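How a T-Shirt Gets Folded
From the Jilladine Home Science Pages, for readers aged 8 to 12

A T-shirt is a tube of cloth with two smaller tubes attached. The large tube covers your body. The small tubes are the sleeves. There is one hole for your head, called the neckline, and one large opening at the bottom, called the hem.

When a T-shirt comes out of the laundry it has no particular shape. It can be twisted, bunched up, or turned inside out. Folding is the job of changing that shapeless cloth into a flat rectangle. The rectangle takes up less space, and it can be stacked.

This page explains how folding works, step by step, and what the cloth is doing at each step.

What T-shirt cloth is made of

Most T-shirts are made of a cloth called jersey. Jersey is knitted, which means that it is built from rows of tiny loops. Each loop hooks into the loop above it and the loop below it. If you look at the front of a T-shirt through a magnifying glass, you will see small V shapes in columns. Each V is one side of the loop structure.

Woven cloth is different. In woven cloth, one set of threads runs up and down and another set runs side to side, over and under each other. Bed sheets and dress shirts are usually woven.

Loops can change shape. When you pull jersey, the loops get longer in one direction and narrower in the other. When you let go, they mostly spring back. This is why a T-shirt stretches when you put it on. It is also why a T-shirt is harder to fold neatly than a pillowcase. The cloth bends under its own weight, and its edges tend to curl.

Engineers have a name for things that bend and flop in this way. They call them deformable objects. A brick is a rigid object. If you pick up one end of a brick, you know where the other end will be. If you pick up one sleeve of a T-shirt, the rest of the shirt can hang in thousands of different ways.

Step 1: Clear a flat surface

Folding needs a surface that is flat, clean, and larger than the shirt. A table works well. So does a clean floor or a made bed, although a soft mattress sinks when you press on it.

The surface should be smooth enough for cloth to slide across it. The rubbing force between two surfaces is called friction. On a rough rug, friction is high, and the shirt catches when you drag it. On smooth wood, friction is lower, and the shirt moves more easily.

Put other clothes to the side. Finished pieces can wait near the back of the surface. Pieces that are not folded yet can stay in a basket. If the two groups get mixed, you will end up folding the same shirt twice.

Step 2: Find the parts of the shirt

Look at the cloth and find the neckline, the hem, and the two sleeves. This is easy when the shirt is flat. It takes longer when the shirt is rumpled, and longer again when the shirt is one dark color. On a dark shirt the shadows in the folds are hard to see, and one layer of cloth looks much like the next. 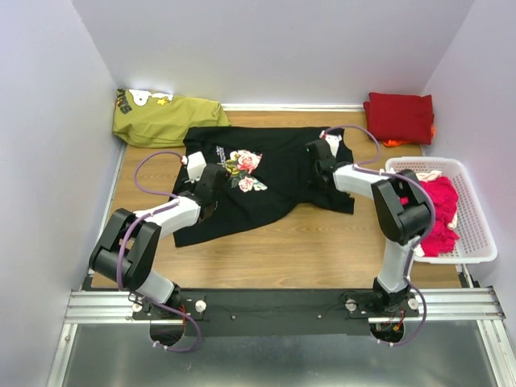
A rumpled black T-shirt. The lower edge is bunched, and part of the shirt is twisted.

There are three clues you can use.

The first is the label. Many shirts have one sewn inside the back of the collar. If you find the label, you have found the top of the shirt and you also know which side is the back.

The second is the seams. A seam is a line where two pieces of cloth are sewn together. Follow the seam at the shoulder with your finger and it will lead you to a sleeve.

The third is the thickness of the edge. The neckline usually has a band of ribbed cloth, which feels thicker than the rest. The hem is thicker too, but only a little, as the cloth there is turned under and stitched.

Step 3: Hold two points

Cloth cannot be controlled well from one point. Hold a T-shirt by one shoulder and it hangs in a long, uneven shape with the other shoulder drooping. Hold it by both shoulders and it hangs nearly flat.

The reason is gravity. Gravity pulls every part of the cloth straight down. With one holding point, all the cloth hangs from that single place and gathers into folds below it. With two holding points, the weight is shared and the cloth between them can be pulled straight.

Pulling cloth from two sides puts it in tension. Tension is a pulling force that runs along the cloth from one hand to the other. A small amount removes wrinkles. A large amount stretches the loops and can leave the neckline wavy, so pull only until the cloth is straight and then stop.

Good places to hold are the two shoulders, near the place where each sleeve begins. The stitching there is strong and does not stretch much.

Step 4: Lay it down and smooth it

Lower the hem to the surface first. Then move both hands down and away from the hem, so the rest of the shirt follows. The shirt should land with its neckline at the far end and its hem nearest to you.

Now check the following:

Is the hem close to straight?
Are both sleeves out to the sides?
Is the neckline in the middle?
Are there any lumps under the top layer?

Smooth from the center toward the edges with a flat hand. A wrinkle is extra cloth that has nowhere to go. If you push it toward an edge, it can spread out and disappear. If you push it toward the center, it meets other wrinkles and makes a ridge.

Remember that a T-shirt lying on a table has two layers, the front and the back. You can see only the top one. If a lump stays after smoothing, the wrinkle is in the layer underneath. Lift the hem, pull the lower layer flat, and set the hem down again. 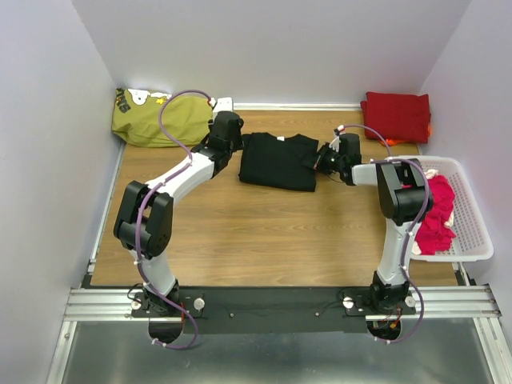 A black shirt spread fairly flat. The white label inside the collar shows where the neckline is.

The hem does not need to be perfectly level. A slight tilt is normal in a shirt that has been washed many times, because knitted cloth can twist a little as it ages. This twist has its own name, spirality. You may have a shirt whose side seam has crept around toward the front. That is spirality too.

Step 5: Fold the sides

Imagine two lines running from the shoulders to the hem. Each line should sit halfway between the neckline and the start of the sleeve. These are your fold lines.

Take the left shoulder and the left end of the hem. Lift both together and carry them toward the center of the shirt. Set them down. Fold the sleeve back so that it lies on top of the body and does not stick out. Repeat on the right side.

The shirt is now a long rectangle. Both of its long edges should be straight.

Step 6: Fold from the bottom

Pick up the hem at its two corners and bring it up to the middle of the rectangle. Then fold once more, so that the folded edge reaches the shoulders. The shirt is now much shorter than it was.

Each fold adds thickness. A flat T-shirt has two layers. Folding it in half makes four layers, and folding it in half again makes eight. The side folds add more in the places where the cloth overlaps. This is why the last fold feels springy. The outer layer has to travel farther around the bend than the inner layer does, and the cloth pushes back a little.

How much space does folding save?

Xuân Phí, who writes the activity sheets for these pages, measured one of her own T-shirts. Spread flat, the body of the shirt without its sleeves was 58 centimeters long. Folded in half twice along that length, it would be 14.5 centimeters long if the cloth had no thickness. The real result was slightly longer, since some cloth is always used up in going around the bends.

You can do the same with a shirt of your own. Measure from the top of the shoulder to the hem and write the number down. Divide it by four. Then fold the shirt, measure again, and compare the two answers. Try it with a thin T-shirt and with a sweatshirt. The difference should be larger for the sweatshirt.

An experiment with wrinkles

You will need two T-shirts of about the same weight, a basket, and a clock.

1. Fold the first T-shirt and place it on a shelf.
2. Drop the second T-shirt into the basket without folding it.
3. Leave both until the next day.
4. Unfold the first shirt and spread out the second shirt beside it.
5. Draw the creases you see on each one.

The folded shirt should have a few straight creases in places you can predict. The shirt from the basket should have many short creases running in different directions. Creases form wherever cloth stays bent under weight. Folding does not prevent creases. It puts them in fewer places.

Thắng Nông's class tried this on a Wednesday and added a third shirt, which was rolled up. The rolled shirt had faint curved lines and no sharp creases. Several students preferred it for packing a bag.

Words to know

Crease – a line left in cloth after it has been bent
Deformable – able to change shape easily
Friction – the force that resists sliding
Hem – the turned-under edge at the bottom of a shirt
Jersey – a knitted cloth used for most T-shirts
Seam – a line of stitching that joins two pieces of cloth
Spirality – the slow twisting of knitted cloth
Tension – a pulling force along a material

Next in this series: Why Socks Lose Their Stretch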